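We use cookies to keep you signed in and to remember your display settings. Accept | Manage preferences

1 February 2023

Gripper comparison in sim, cabinet task

Spent most of today swapping fingers on the sim arm and rerunning the bottle-in-cabinet task until I was sick of it. Same arm, same controller, same seeds, 551 runs per gripper. The two contenders are the Zavis parallel jaws (what we've been using since June) and the Cesovura wedge fingers that Kosmas modeled last week. I did have to redo the first batch because I'd left the old friction value in the config (my fault, Kosmas, your files were fine!).

The Zavis jaws are OK out on the open counter. Inside the cabinet they're a pain: the housing is wide, so the planner keeps swinging the wrist out to clear the left side panel and then runs out of joint range. The wedge pair is much flatter and can come in from the front left corner with the fingers going sideways across the bottle. I paused one of the wedge runs at the grasp to look at clearances and I like what I see, fingers at mid-height on the bottle, bottle still upright, plenty of white plastic showing over and under.

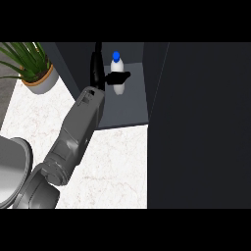

Controller notes

Started on the Urkoslow position controller with default gains. Closing was too snappy and the log was full of contact spikes, 973 of them in the first wedge batch, nearly all in the last bit of closing. Dropped the finger gain by half and they mostly went away. Manolis thinks we should go to force control for the closing phase and leave the arm alone. Probably right, but I want the position numbers finished first so we have something to compare against.

Also, the Kakakhel arm model still has the wrong mass on the forearm link. I patched it locally, haven't pushed.

To do:
- rerun Zavis with the lower gain too, otherwise it's not a fair fight
- ask Kosmas for a version with shorter fingers
- Manolis to send me his force control branch
- try the bottle farther back on the shelf, and 2 shelf heights

Logs are in the shared folder under cabinet_wedge. Ignore the one ending in _old.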